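To: Yeom Terrace residents list
From: Alois Imhof
Date: 25/07/2020
Subject: Re: Break-ins on the lower blocks and the request for a patrol schedule

Dear neighbors,

I am replying to the message Hye-jin Yang sent to this list, which I quote in part so that those who joined recently can follow.

> The precinct confirmed that there were 6 burglaries on the lower
> blocks in the past 30 days. In 2 of them the front entrance was
> forced. In the others the entry was through a rear window or a
> basement. I would ask the association to request a fixed patrol
> schedule in writing and to share the reply with everyone.
> -- Hye-jin Yang

The request was sent to the precinct by letter and by e-mail. The precinct has acknowledged it. The acknowledgment states that patrol hours are set by the commanding officer and are not published in advance, but that an officer will attend our next meeting to take questions on overnight coverage. The meeting will be held by telephone. The dial-in number will be sent separately and should not be posted on public pages.

Residents have also asked what they may do in the meantime. The guidance we received covers ordinary matters: lock rear windows at night, keep the alley lights on, and do not admit persons who cannot say which apartment they are visiting. Glass doors at ground level should have a second lock near the floor or at the top. 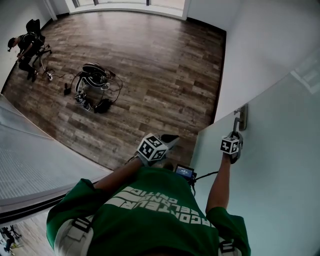

Edgars Mägi wrote to say that a second lock is of little use on the lower blocks while the alley gate stands open all night, and that the gate was reported to the management company, Celtance, early in July without any result. He asks that the gate be raised with the precinct as well, so that there is a record of it outside the company's own files.

His point is accepted. The gate has been added to the list of questions for the officer, and a second notice has gone to Celtance asking for a repair date. If the company does not reply, the association will file a complaint with the city housing office. Residents who have their own correspondence about the gate are asked to forward copies to Juniper Iwasaki, with the date on which each message was sent.

A word on reporting. Several members have described thefts on this list which were never reported to the police. Patrols are assigned partly on the basis of reported incidents, and a theft that appears only here will not be counted. Please file a report even when the loss is small -- a package, a bicycle light, a set of keys -- and keep the report number. Reports of stolen property may be made by telephone. If a burglary is in progress, call 911.

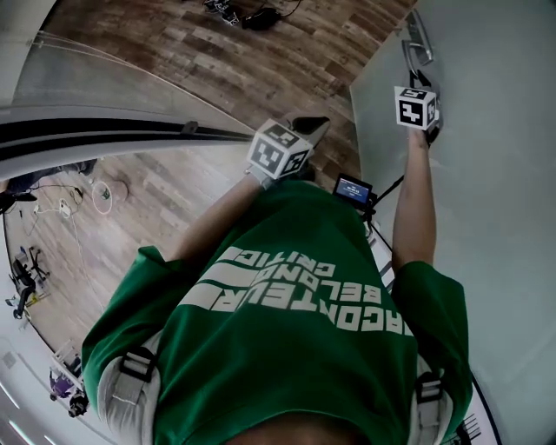

Must a tenant tell the landlord before filing a police report?

A tenant may file at any time and needs no permission from the landlord or from Celtance, though a copy of the report number will help if a lock or window has to be repaired.

Please keep replies on this thread to the subject of break-ins and patrols. Jae-hoon Han has opened a separate thread for noise and parking.

Respectfully,

Alois Imhof
for the Yeom Terrace Residents' Association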